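Distov open day, Brumenside, March 4, 2021

weldnut_284
Went to the handling demo. Wrist camera feed was on the monitor the whole session. Grabbed this one: 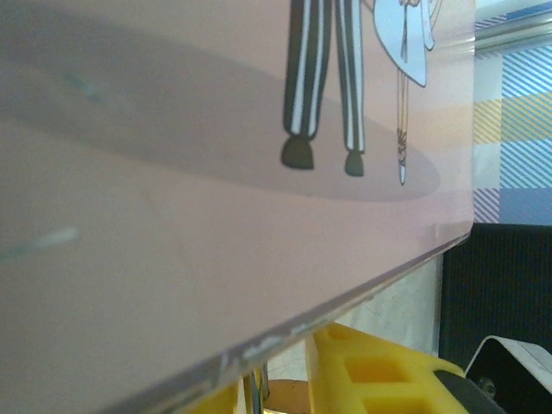 Wrist view, printed face at close range.

Fatima Akpan ran it. Three attempts per item, no retuning between them.

custutum_fan
Glossy print is a poor test. Glare upsets depth, everyone knows that.

weldnut_284
Disagree. Gift packaging is glossy. The wedding box has torn patches along its edge too, so you get both problems.
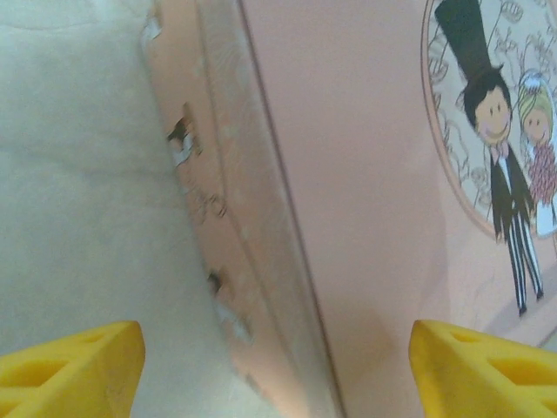
I'd still like to see force logs. Asked for them, was told June.

brouwer_b
Did they publish cycle times?

weldnut_284
Two slides, no units on either.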